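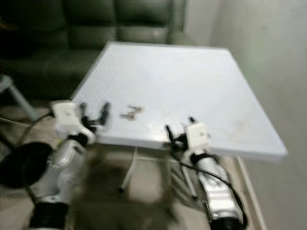
Urkwood Table Hire: Common Questions

Home Tables Chairs Linens Delivery FAQ Contact

We rent folding and fixed-top tables for parties, craft fairs and school events in and near Brurolwood. Most orders are for a single day, picked up in the morning and returned by 6 p.m. The square white top is the one people ask for most, and it can be rented with or without a cloth.

How far ahead should I book?
Two weeks is enough for most of the year. In August we fill up early, so call a month before.

How many people fit at a square table?
Four adults, one to a side. If you push 2 tables together you can seat six.

Do you deliver?
Yes, for orders of 12 tables or more. Smaller orders are pickup only from the Urkwood yard. A full set of 46 tables goes out in one truck, and we need a clear driveway.

Can I leave tables outside overnight?
Please don't. Damp gets into the edges and the tops swell. Stack them indoors or under a tarp.

What about stains?
Wipe with dish soap and warm water. Do not use bleach or scouring pads. Marker and candle wax should be left for us, and the cleaning fee is on your rental sheet.

Is there a deposit?
Yes. You get it back after we check the tables in. Scratches from normal use are not charged.

Who do I call with a problem on the day?
Fanni Kozma answers the yard phone from 7 a.m.

Comments

zanari_k: Do the square ones fit in a hatchback? I only need one.

Urkwood yard: Yes, with the back seats down.

M. Ó Dubhghaill: Rented for a bake sale. One leg was stiff but they swapped it at pickup.

patty: do you have kids size

Home Back to top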